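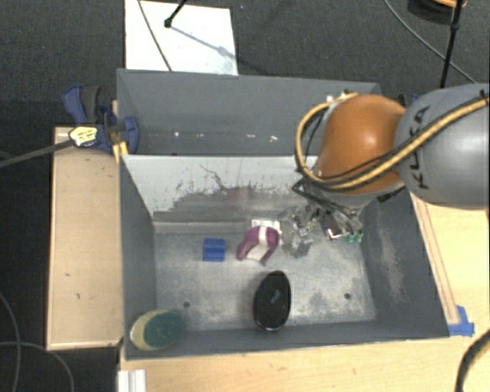
Figure 6.1 A KUKA arm reaching into the front bin of a two-bin picking cell. A clamp holds the two bins together at the left.

Chapter 6
Cables, Clamps, and Other Things That Move When You Aren't Looking

My first real job with a picking cell was at Tuvholm, and I spent most of it on my knees with a flashlight. I'd pictured myself writing clever code! What I got was a stop every morning at the same joint, and it took me 11 days to work out that a cable was a little too short. The arm could reach every spot in the bin, but with the wrist turned all the way over, the cable pulled tight and tugged on its connector. Six inches of slack and the stops were gone.

So we're going to start this chapter with the cable. Look at the thick yellow-tan one in Figure 6.1, and how it loops up around the orange joint. A loop like that needs room to open and close as the joint turns (too little and it pulls, too much and it snags on the bin wall). Before you run anything at speed, jog each joint slowly from one end of its travel to the other and watch the loop the whole way. Keep a hand near the stop button.

After that come the bins. Roya Ghaffari, who taught me most of what's in Section 6.3, used to push on every bin with her thumb before she'd let me power up. If it slid, I had to clamp it again and redo the bin corners, all of them. I grumbled a lot. Then in October I skipped the thumb test once and drove a gripper into a rim, and I had almost 26 minutes to think about it while the new fingers were being fetched.

Look at your bin floors and walls too. Scuffs and scrapes are normal in a bin that gets used, but you want to know which ones are new, so take a picture on the first day and tape it inside the cabinet door.

What you'll need for this chapter:
Your cell's cable drawing
A flashlight
A tape measure
The check sheet from the end of Chapter 5

6.1 Following a Cable from Base to Gripper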